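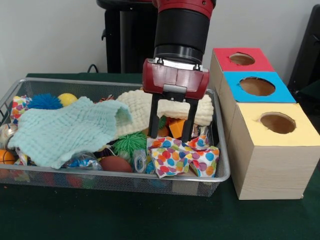

Handout 4: Basket and Bins
Home Robotics Workshop, Skirkau
Instructor: Telma Huenchumán
Bench help: Ekrem Akbulut

Before you start
Read Handout 3 on gripper calibration. Your arm should already home without errors. If it doesn't, see Ekrem before you power anything else.

1. The task
The arm takes one object at a time out of a wire-mesh basket and drops it through the hole in one of three boxes. The boxes have red, blue and yellow tops. Your program picks the object, picks the box, and stops when it can't find a safe grasp.

2. Fixing things down
Tape the basket to the table cover. A parallel gripper that closes on the mesh will drag the whole basket, and every saved position is then wrong. Set the boxes in a row beside the basket and mark their corners.

3. Cloths
Cloth is the hard part of this task. A waffle weave folds up between the fingers and hides what is under it. Write a separate routine for it:
- come down slowly with the fingers open
- close at low force
- lift 2 inches and wait
- check finger width before moving sideways
A cloth that hangs over the rim should be gripped near the middle.
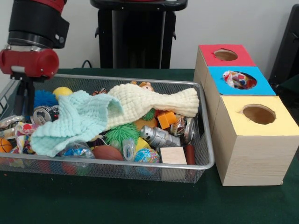

Finger width is also your check on small items. Blocks give a steady reading. Spiky rubber balls squash, so the number keeps dropping after contact. Set a time limit of 2000 milliseconds on the close command and take whatever reading you have at that point.

Wrappers and clear bags confuse the depth camera. Ludivine Leclerc's group had good results in February by skipping any spot with missing depth and coming back to it later.

4. Dropping
Center over the hole before opening. Long items need to be turned upright first. Keep the wrist above the box top at all times.

5. What to hand in
Your log file, your grasp settings, and one page on your failed grasps. Sort the failures by cause: slipped, missed, wrong object, stuck on cloth. Due Sat 20 March at the start of the session. Late work goes to Iara Acuña.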